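September 2022

Read the Hekadus booklet again over breakfast and liked it less the second time. It is the one they hand out at the desk when you ask for your family history report, and it is printed on very nice paper, which should have warned me. According to the booklet, every surname is "a door into the lives of those who carried it." According to the invoice, the door costs extra if you want copies of the records.

I should put down what the report says while I'm still annoyed enough to be clear about it. My mother's people are supposed to come from Vomach. They were millers there from 1790, it says, and before that they were minor gentry who lost their land in a dispute over a river crossing. I have now heard this kind of thing from four different people about four different families. Everyone's ancestors lost land. I have yet to meet a person whose great-great-grandfather was the one who got it.

The 1790 part may be all right. There is a tax list for that year and a name on it that looks like ours if you allow a letter to be dropped and another one to be swapped. The man on the list had a mill, or a share in one. What the report does not have is anything joining him to my grandmother's grandfather, who turns up a long way down the road with a wife, a cow and no mill at all. Between the two there is a gap of two generations, and the report crosses it with the words "it is therefore likely." I underlined therefore.

Then comes the coat of arms. I knew there would be a coat of arms. Ours has a wheel and a fish.

Called the office and asked where the wheel and fish came from. The woman was polite and said they came from "established sources." I asked which ones. She said the senior researcher would write to me. I asked if the senior researcher had been to Vomach. There was a pause and she said the senior researcher would write to me.

Took the bus out there myself after that, the number 13, which goes as far as Brumunley and then waits for no reason I could discover. You change there. The second bus was late and had a sticker on the back of every seat advertising a heritage trail. I had been in the country for nearly two weeks at that point and had seen more heritage trails than grocery stores.

Vomach is small. The church was open. The parish books are not kept there anymore and haven't been since the fifties, so I don't know what I thought I would find. I walked around the graveyard for an hour in the wrong shoes. The oldest stones have gone smooth and you can talk yourself into any name you like. I caught myself doing it, too, with my thumb on a stone, feeling out the first letter and wanting it so badly to be ours that I had to go and sit on the wall for a bit. It was a B. It might have been an R. It was nothing to do with us either way.

There is a mill, or there was. What's left is one wall and part of a channel, full of nettles. An information board says the village was first recorded in 969, which I also doubt, as the town before it on the bus line claims the same year and so does the one after. I suppose somebody wrote all three down on one afternoon. The board has a drawing of the mill in its good days with a fat miller in the doorway. No name on him, thank God, or Hekadus would have sold him to me.

Had soup at the place by the bus stop. It was good soup. I'll give Vomach the soup.

Back at the guesthouse around 20 minutes before the rain. I am on the second floor of the Mikuš house, and I will say for it that it makes no claims. The website did not promise me that anybody slept here in 1790. There is a bed and a table, and you can shut the door on everyone. The curtains are the sort my grandmother had in her front room, pleats along the top and all, and I was more moved by them than by anything in the graveyard. I don't trust that either. Half the houses of a certain age have curtains like that. It isn't blood, it's just what the shops sold.

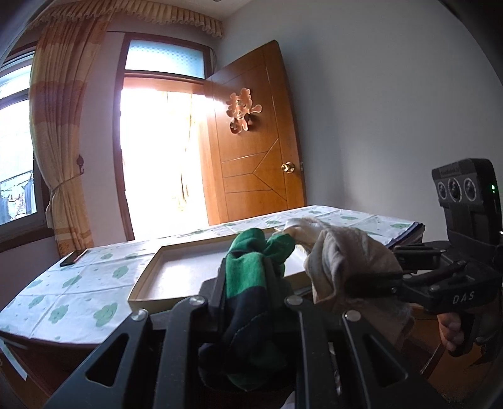
The room, with the famous curtains. Orange and cream, tied back.

I tried to work out tonight what I do know, leaving out the booklet. My grandmother could not stand rivers. She salted everything before tasting it. She said her father was from "up there" and pointed, from a kitchen on another continent, at the refrigerator. When my mother pushed her for the name of the village she said it had a mill, and as far as I can tell the whole of the Hekadus report is built on that remark. Every village had a mill! That was how people got flour.

I could still go to the district archive. It's open to the public in the mornings, and the real books are supposed to be there, handwriting and all. I can't read the handwriting. I could pay someone to read it, and that is how I got into this in the first place.

Will ask for half my money back and expect none of it. Also need to buy stamps, and find out if the bus to the archive runs in October or if it stops with the summer timetable – the sheet on the hall door says one thing and the sheet at the stop says another. Shoes are by the heater. Left one is coming apart at the heel.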